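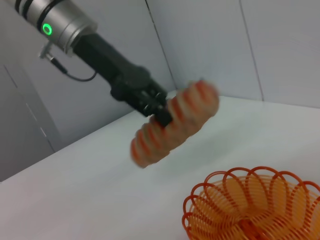
Several of you wrote on the feedback sheet after last week's session that a spring toy is a toy, and could we please get on to real springs. I do understand the feeling, I had it myself once! But give me this one handout before we move on to the steel ones, and I think you'll find the orange coils on your bench teach you most of what you'll need in November, when the exam asks about soft springs and you can't look anything up.

Handout 4: Soft springs

Start with the coil closed up and resting on the bench. An ordinary spring from the hardware drawer pushes back when you squeeze it. A spring toy mostly won't, as its loops already touch one another, and so nearly all of its interesting life is in stretching and bending. Pick up one end slowly and let the rest hang. The loops near your hand open wide and the loops at the bottom hardly open at all — each loop carries the weight of everything below it, and the top one has the most to carry. Sketch this before you measure anything, please, even if you draw as badly as I do.

Now for bending. Lay the coil on its side and bring the two ends toward each other along the bench. The loops crowd together on the inside of the curve and fan out on the outside. 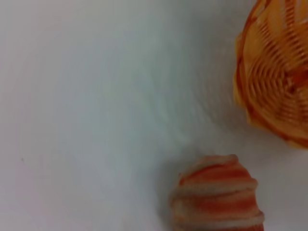 Keep bending until the ends meet and you have a ring, and then let go of one end. Plastic coils are light and a bit lazy compared with metal ones, so you should have time to watch the fan close up again. Do it 2 or 3 times, and write down which part moves first.

A word about tangles, which eat up more lab time than anything else on this course. If two loops cross, don't pull! Find the crossing, hold the coil loosely on both sides of it, and roll the loops back over one another a little at a time. It takes patience, and I've spent whole lunch breaks at it.

For next time, read the chapter on hanging springs in Seppälä, starting at page 234, and bring your sketches with you.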